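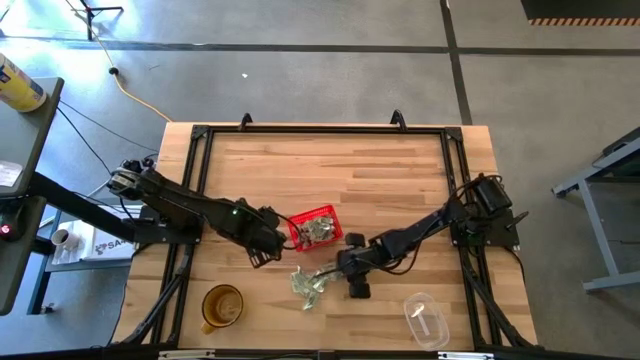
Red basket and second pile of wrappers, butcher-block top.

From: Amber De Smet
Date: April 7, 2022
Subject: Re: [reuse-list] Sorting foil wrappers before weighing

Fares Aoun wrote:
> Retno's note says to tip everything out and flatten each wrapper
> before it goes back in the basket. Is flattening needed? I have 26
> bags left from October and it doubles the time. Also, does the
> green go in with the silver?

Flattening is not needed for weight. It only matters for volume, and we stopped recording volume when we moved to the Warlow scale. Leave them crumpled.

Silver and pale green stay together. Separate only the ones with a paper layer — tear a corner and look for white fibres.

On the basket: the small red one with the openwork sides is fine for this. Crumbs fall through the grid, so give it a shake over the bin before weighing. Tare is 24 g. Do not heap it much above the rim or pieces come off on the way to the scale. Anything that will not fit stays in a pile on the wood and goes in the next load.

Please write the load number on the sheet before emptying. Loads 3 and 4 from your last batch have the same weight entered and I cannot tell which is right.

Amber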